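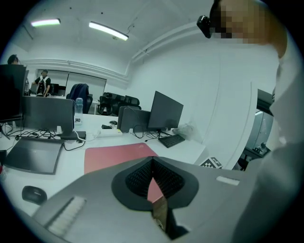
## Minutes, office furniture and desks meeting, Nov 23, 2019

Chair: Thilini Seneviratne. Minutes also by Thilini Seneviratne, no other hands having gone up. September minutes accepted with one correction: the desk plan was "received," it was never "approved."

### 1. Ketcombe proposal

Ketcombe wants to swap the long white desks for separate ones and says we would "gain a sense of space." Asked how much space, in feet. The letter doesn't say. The drawing attached to it shows no monitors, no chairs and no people, so of course it looks roomy.

Price is $2,000 before delivery. Two members thought this fair. The chair asked what it was fair compared to, and there was no second quote to look at.

**Decided:** no order until Vasilakis has quoted for the same work.

### 2. Cables

Raised in September, raised again. The fix proposed last time was "everyone tidies their own," and the meeting was asked to judge the result.
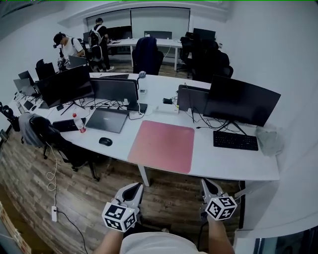
*Item 2: cables beneath the curved monitor, power strip on the floor by the chair.*

Jukeo trays were suggested for under the desktop. A tray may help with the tangle behind the monitor. It does nothing for a strip lying on the floor where chairs roll, and the supplier's claim that trays "end cable clutter for good" was not taken seriously. Agreed to try 2 trays on one desk and look again before buying more.

**Action:** Thilini to order the trays. Power strips to come up off the floor this week, trays or no trays.

### 3. Jackets on chairs

Request for a coat rack, $777 from Mareo. The chair could not see how a coat rack gets to that figure and said so. It was argued that jackets on chair backs make the room look untidy. It was also argued that people hang a jacket where they sit and will go on doing it — rack or no rack. Hooks on the wall were mentioned as cheaper. No one had priced hooks.

**Decided:** rack refused. Hooks to be priced.

### 4. Drinks on desks

Proposal to ban water bottles near keyboards. No spill has been reported to this meeting, so it's unclear what we would be preventing. Bottles with caps may stay. The wording "at staff discretion" was struck out as meaning nothing.

### 5. Other business

Question about whether the window blinds are due for cleaning. The contract is said to cover it. Contract not produced. Carried over.

Next meeting to be set once the Vasilakis quote is in.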